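4.2 What the sound is doing in Wetach

I went into this part of the project sure I'd be writing about faces. Wetach is a short film with two actors and hardly any plot (a brother and sister wait up for their father to come home), and the first time I watched it I took pages of notes on who looks at whom. Then I ran it again with my eyes shut, mostly because I was tired, and I had to throw half of those notes away!

The father never appears. We get him as a key, a cough, a chair dragged over tile, and Girish Nigam, who wrote and directed, lets each of those sounds arrive a little before we're ready for it. I'd call this early sound, and I think it works differently from the sound bridges I talked about in Section 3. A bridge carries you into the next shot. Early sound leaves you stuck in the shot you already have, waiting, with the wrong picture for what you're hearing.

Compare Shakya, which I saw at the Zavatport shorts program in October. It has a missing parent too, but the music tells you how to feel about it from the first minute on. I like that film, and I cried at it, but I never once leaned forward.

Hazem Abou Zeid has argued with me over this (at length, and over several lunches). His view is that short films lean on offscreen sound because it's cheap. Fair enough. A low budget may well explain why the father is a cough, but I don't see how it explains when the cough comes, and the timing is my whole point.
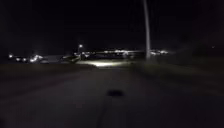
Figure 2. Paved path at night, lights along the horizon.

2 min read

Timing is also where my method gets shaky. I marked every early sound by ear, alone, in my kitchen in Wemorbridge, and on a second pass I moved a few of the marks. The chair gave me the most trouble, as it starts so softly that I kept hearing it in a different place. I've left both sets of marks in the appendix so readers can quarrel with them, and Section 4.3 uses the second set only.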